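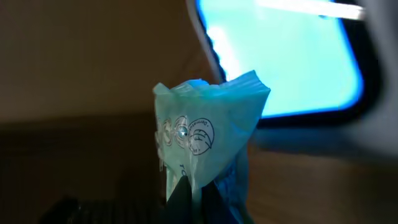
Wrist cam, aqua pouch held up by the black finger, leaf emblem towards us.

10/8/23, gripper swap, day one with the Preslow

Right, so the Preslow fingers are finally on the arm and I've spent most of the afternoon picking up soft plastic with them. Great fun, if slow! The old Stumetti pair came off without a fight (the left screw is chewed, please don't reuse it, I've put it in the tin).

Started with the pouch because it's the one that always beat us in March. It's a horrible thing to grasp – slippery, see-through, and it changes shape the moment you touch it. With the Preslow I get a proper pinch low down and the top fans out like a lettuce, which looks daft but leaves the row of round emblems readable-ish on the wrist camera. I could make out "Dermat" on the leaf one and then lost the rest in the curve.

Scores, same start pose every time, 13 tries each:

- Preslow, default force: 3 drops
- Stumetti, default force: 7 drops
- Preslow, force turned down a notch: 2 drops, and far less crumpling

So softer is better, which I did not expect. Arif Bepari reckons the pads grip on the folds and squeezing harder just pushes the folds out. Could be. I'd like to see it on something stiffer before I believe him.

Camera grumbles: the monitor behind the pouch blows out to a big cyan slab and turns everything blue, so the colour check in Dota is useless at this angle. Tried locking the exposure, and the pouch went to mud. Going to turn the screen brightness right down next time, or swing the arm base round so we're looking at the wall.

The Gunawardena controller behaved apart from one hang on homing. Power cycled it, fine afterwards, log saved under today's folder. If it does it to you, write down which joint was moving, I forgot to look.

Still to do: longer holds, the low force setting again with the wrist tilted, and a new left screw for the Stumetti (M3, I think, check before ordering).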